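제4장 수납과 동선

이 장을 펼치기 전에 부엌에 가서 찬장 문을 한번 열어 보고 오세요. 정말로요! 저는 학생들한테 늘 이것부터 시킵니다. 컵 하나 꺼내는데 몸을 몇 번 트는지, 문을 연 채로 옆 사람이 지나갈 수 있는지(대개는 못 지나갑니다) 직접 느껴 봐야 이 장의 내용이 머리에 들어오거든요.

저도 처음엔 수납을 부피 문제로만 알았습니다. 첫 직장이었던 브란리 설계실에서 원룸 평면을 맡았을 때, 벽이란 벽에 죄다 장을 그려 넣고 혼자 뿌듯해했지요. 그런데 도면에 문 여는 호를 그려 보니 침대와 장 사이가 70센티미터밖에 안 남더군요. 문을 활짝 열면 사람이 설 자리가 없는 거예요. 그날 도면을 밤 늦게까지 다시 그렸고, 그때부터 저는 가구를 그릴 때 꼭 문이 열린 상태를 같이 그립니다. 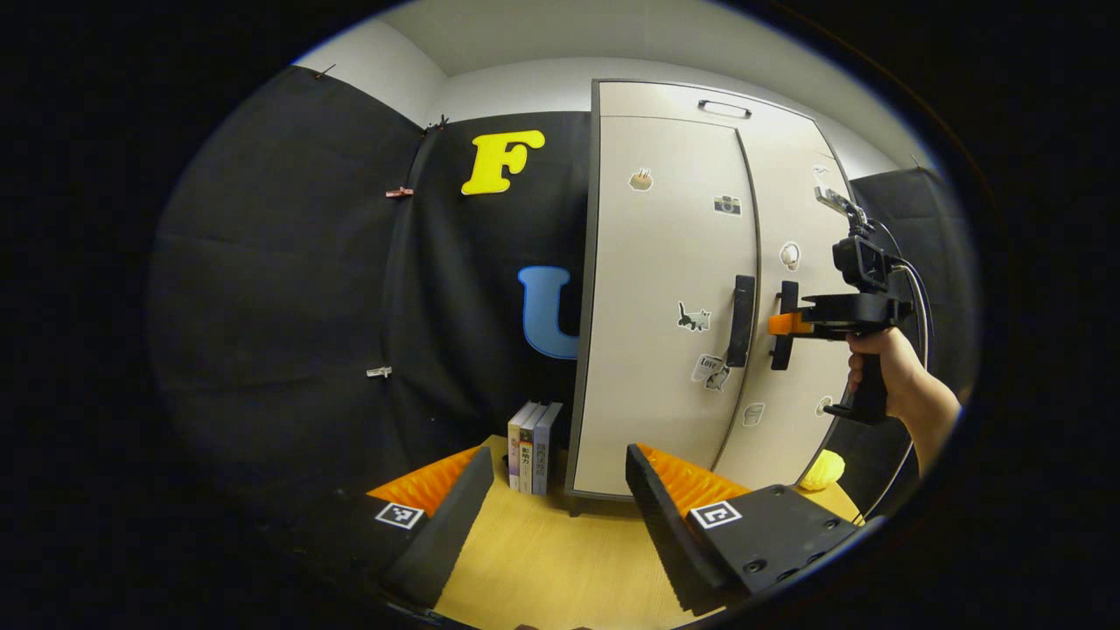
그래서 이 장에서는 가구의 크기를 두 가지로 나눠 부르겠습니다. 문을 닫았을 때 차지하는 자리는 '닫힌 치수', 문과 서랍을 끝까지 열었을 때 차지하는 자리는 '열린 치수'입니다. 깊이 300밀리미터짜리 얕은 장도 문짝이 넓으면 열린 치수가 훌쩍 커집니다. 반대로 미닫이는 두 치수가 거의 같아요. 대신 한 번에 안을 다 볼 수 없다는 게 좀 답답하죠. 저희 집 신발장이 미닫이인데 아침마다 문을 이리 밀고 저리 밀고 난리입니다.

동선은 그다음입니다. 4.1절에서 열린 치수를 재는 법을 익히고, 4.2절에서는 문드몬트 공동주택의 평면을 가져다가 사람이 다니는 길을 연필로 그어 볼 거예요. 현관에서 부엌까지, 부엌에서 세탁실까지, 선이 문짝과 부딪치는 곳마다 동그라미를 치면 됩니다. 제가 해 봤을 때는 동그라미가 5개 나왔는데, 여러분은 더 찾을지도 모르겠네요.

준비물은 줄자와 연필, 그리고 모눈종이 2장입니다. 자기 방을 재도 좋고 친구 방을 재도 좋습니다. 다만 치우지 말고 평소 그대로 재세요. 의자에 걸린 외투도 엄연히 자리를 차지하니까요.

4.1 열린 치수 재기

먼저 문짝의 폭을 잽니다. 경첩이 달린 쪽을 축으로 잡고, 모눈종이에 문 끝이 지나가는 길을 둥글게 그려 봅시다.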